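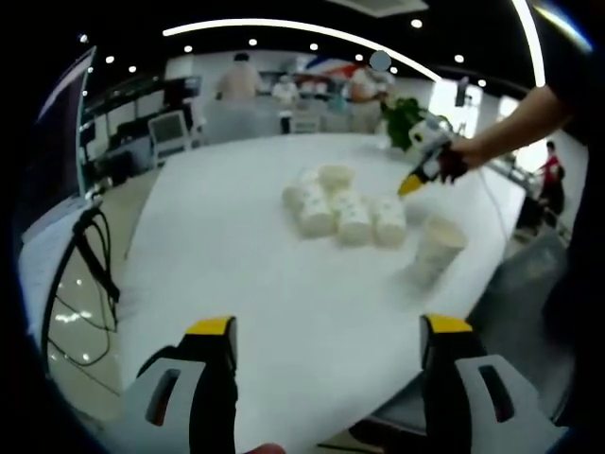 Paper cups on the white table.

4/13/23

I started to drink less coffee in the same week I started to learn the names of my neighbors, and now I cannot separate these two things in my head.

When I moved to this city I had a habit from my old job. Coffee at seven, coffee at ten, coffee after lunch, and one more when I came home, standing in the kitchen with my coat on. I drank it fast and I did not taste it. I bought the big bag of Clondik from the supermarket, the dark one, because it was the cheapest and it was always on the same shelf.

Then Selamawit Adugna from the second floor invited me for coffee. I said yes and I thought it would be fifteen minutes. I stayed for more than two hours.

She roasted the beans in a small pan, green beans, and when the smoke came up she carried the pan to each of us so we could smell it. Then she ground them and boiled them in a clay pot with a long neck. You drink three rounds from the same coffee, and every round is weaker than the one before. She told me the names of the rounds and I wrote them on my hand, but with my spelling I do not want to put them here. It is not polite to leave after the first one. I did not know this, and I had already stood up - she looked at me and I sat down again.
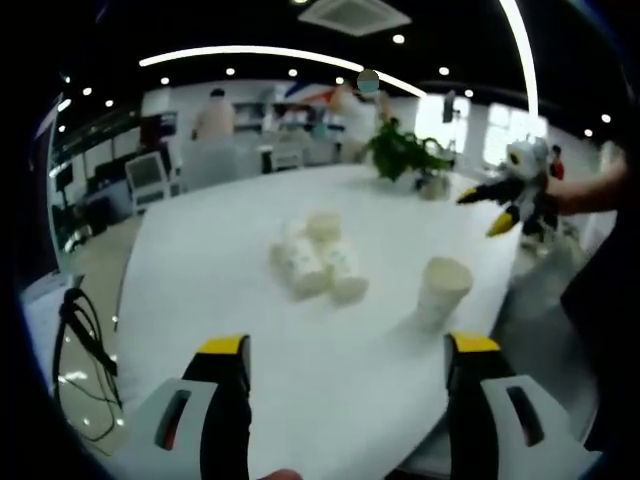
What I changed at home

I do not roast beans. I tried it one time in April and the smoke alarm in the hallway did not stop, so I apologized to 11 apartments. But I changed some smaller things.

I buy whole beans now, from Insaurralde, the little shop behind the post office. A small bag is enough for me for the week. I grind them by hand with an old Ivach grinder that I found at the flea market. It is slow and my arm gets tired, but the smell is the best part of the morning.

I drink two cups a day, sitting down. The phone stays in the other room. The first days I was bored, and I had a headache until the weekend. After that I began to look out of the window and I learned what time the school bus comes and which dog belongs to which person.

On Saturdays I leave my door open a little and I make a full pot. Sometimes two people come, sometimes only the boy from upstairs, who wants cookies and no coffee. My mother did the same in our village when I was small, with tea, and I had forgotten it completely.

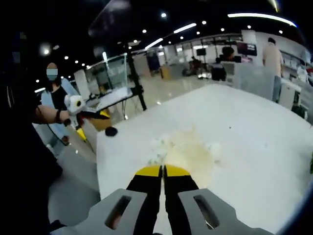

A broken egg on the table.

Next month I want to try the recipe for the bread that Selamawit serves with the second round. She bakes it with black seeds on top, and she promised to write down the quantities for me, but she measures everything with a yogurt cup, so we must first find out how big is the cup.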